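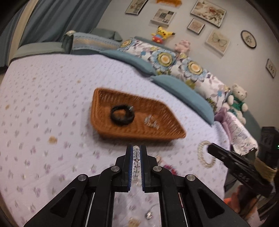
Hi, and welcome to Pestden! I'm the one who answers your emails, unpacks the parcels and spends far too many evenings sorting bracelets on a flowery bedspread.

Pestden is a small secondhand jewelry and accessories shop. I buy up boxes of costume pieces from estate sales and house clearances, sort them, clean them, fix what I can and send them out again. Mostly beads and bangles, plus the odd brooch. No gold, no diamonds, nothing you'd need to insure. If you like clear beads that throw the light around, or a chunky black bangle that goes with every sweater you own, we'll get along fine.

It all started with one box from a sale on Rampersad Road. I wanted a single necklace and had to take the whole lot (200 pieces, a good half of them in knots!). I tipped everything out on the bed because the kitchen table was full, and I've sorted on the bed ever since. Small things don't bounce on a quilt and they don't roll off under the stove. I did try a proper desk for a while and went right back.

My system is wicker baskets. One basket is for things ready to be photographed, one is for mending, and one is for the pieces I can't make up my mind about. Clear and sparkly goes in with black, since I like seeing them side by side before I decide which ones to sell as a set. Bead strands go in last, laid on top, so the string doesn't catch on anything. Wicker snags thread if you're in a hurry — ask me how I know.

The mending basket is my favorite. I restring on stretch cord or nylon, depending on the beads, and I say which one in every listing. If something has a chip or a cloudy spot, I say that too.

There are 742 pieces in the shop right now, and another 66 waiting in the mending basket. Orders go out in padded mailers from the Brurasow post office on Tuesdays and Fridays. You can also find a little shelf of our bangles at Ono, the gift store across the street, if you'd like to try them on first.

Last update to this page: December 15, 2023. The shop is open all through the holidays, and the next big batch of bracelets goes up in January. Got a box of beads you're ready to part with? Send me a note through the contact page, I love a box of beads.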